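# Chapter 6: Serving Cold Drinks at the Table

The earlier chapters of this manual dealt with the dining room before guests arrive: the arrangement of tables, the care of linen, and the storage of glassware. Chapter 6 turns to the service of cold drinks, beginning with water. Water is the first item offered at most meals, and in many establishments it is the only drink that every guest receives. The manner in which it is served sets the pace for the rest of the visit.

## Purpose of the Chapter

On completing this chapter, the student will be able to:

- choose a cup or glass suited to the drink and the setting;
- place the cup correctly in relation to the guest and the table edge;
- open and hold a small bottle without squeezing it;
- pour to the correct level and stop without dripping;
- clear the bottle and wipe the table when service is complete.

The student should already be familiar with the hand washing procedure in Chapter 4, which applies to all of the exercises that follow.

## Cups and Glasses

A tumbler is a drinking vessel without a handle or a stem. It may be made of glass or plastic. Glass is preferred for seated meals indoors. Plastic is accepted for outdoor events, for children's tables, and for large gatherings at which breakage would present a hazard. The Perow Hall kitchens, where the exercises in this manual were first tested, keep 300 plastic tumblers for such occasions and store them upside down on open racks.

Clear cups require particular attention. A mark that would pass unnoticed on a colored cup is plain to the guest on a clear one, and a clear cup on a pale table is easily knocked over by a person reaching across it. Each cup should be held up to the light before it is set down. Any cup that is cracked or clouded must be removed from service.

## Bottles

Small plastic bottles are light and have thin walls. When the cap is removed, pressure from the fingers may force water over the neck. The bottle should therefore be held firmly enough to prevent slipping, but without pressing in the sides. The label, where there is one, faces the guest during pouring.

The cup remains on the table throughout. It is not lifted to meet the bottle. The server brings the neck of the bottle over the cup, tilts it slowly, and fills the cup to three quarters of its height. A slight turn of the wrist at the end of the pour helps to catch the last drop.

## Practice Arrangement

Students work in pairs at a cleared table. One student serves while the other observes and completes the record sheet prepared by Melquiades Tlapale, which is found at the end of the chapter. The partners then exchange places. No more than one bottle and one cup should be on the table at a time during the first exercise. Additional places are set from the second exercise onward.
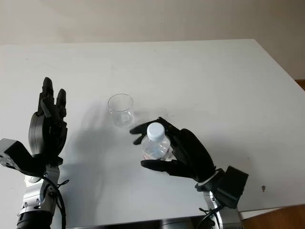
**Figure 6.1.** Clear plastic tumbler on a white table and small water bottle held beside it.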